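Neuer Leitfaden für Greifaufnahmen in Privatwohnungen

Wer zu Hause mit einem Handgreifer Wäsche faltet, damit Roboter es später lernen, bekommt im Juni erstmals ein gemeinsames Regelwerk an die Hand. Der Arbeitskreis Jekum, in dem sich mehrere kleinere Firmen und Werkstätten zusammengefunden haben, stellt die zweite Fassung seines Leitfadens vor, und man darf sagen, dass darin viel Geduld und mancher lange Abend stecken. Mitgeschrieben haben unter anderem die Softwareleute von Kekness und das Prüfbüro Rumgate, das sich schon bei der ersten Fassung um die Abnahmeregeln gekümmert hatte.

Ausgewertet wurden dafür mehr als 1.000 Aufnahmen aus Schlafzimmern, Küchen und Fluren. Bei 279 davon gab es etwas zu beanstanden, meistens Kleinigkeiten: ein Brief mit Adresse auf dem Nachttisch, ein Griff, der vor dem Loslassen abbricht, oder eine Beschriftung, die nicht zum Kleidungsstück passt. »Die Leute geben sich wirklich große Mühe, und gerade deshalb wollten wir ihnen etwas geben, das man am Küchentisch lesen kann und bei dem man nicht nach zwei Seiten einschläft«, erzählt Cheuk-hei Tse, die Redakteurin des Leitfadens. Herausgekommen ist ein schmales Heft, das sich tatsächlich recht angenehm liest.

Besonders ausführlich ist das Kapitel über Textilien geraten. Weiche Stücke sollen möglichst auf der Unterlage liegen, auf der sie in der Wohnung ohnehin zusammengelegt werden, also auf dem Bett, dem Sofa oder dem Bügelbrett. Gemusterte Laken sind ausdrücklich erlaubt, ebenso Kissen und Decken am Rand, denn so sehen Wohnungen nun einmal aus. Ein schwarzes Kleidungsstück auf hellem, geblümtem Laken gilt als gut geeignet, weil sich der Stoff klar vom Untergrund abhebt. 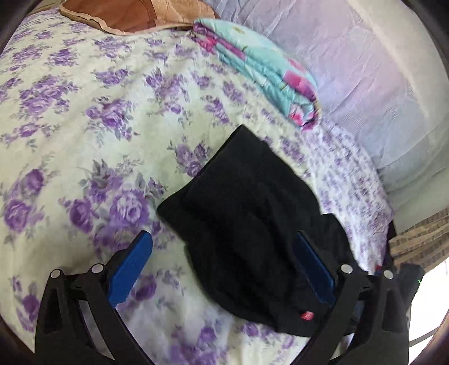
Was sich für die Aufnehmenden ändert

Vor jeder Sitzung werden künftig die Fingerpolster und die Gelenkstifte des Greifers kontrolliert, und zwar auch dann, wenn das Gerät am Vortag noch einwandfrei lief. Kabel im Arbeitsbereich sollen beiseitegelegt werden. Persönliche Papiere und Familienfotos gehören vor Beginn aus dem Zimmer, und die Einwilligung muss von allen Erwachsenen im Haushalt vorliegen, nicht nur von der Person, die den Greifer führt. Wer es sich anders überlegt, kann sie formlos zurückziehen.

Neu ist auch eine Pausenregel, über die im Arbeitskreis lange und, wie man hört, sehr freundlich gestritten wurde: Nach 2 Stunden ist Schluss für den Vormittag, auch wenn der Wäschekorb noch voll ist. Misslungene Griffe bleiben in der Sammlung und werden lediglich gekennzeichnet.

Der Leitfaden ist freiwillig. Die Werkstatt Man will ihn bereits ab Juni für alle Haushalte anwenden, Kekness zieht im Sommer nach. Rückmeldungen nimmt die Redaktion gern entgegen, am liebsten mit Angabe des Kapitels.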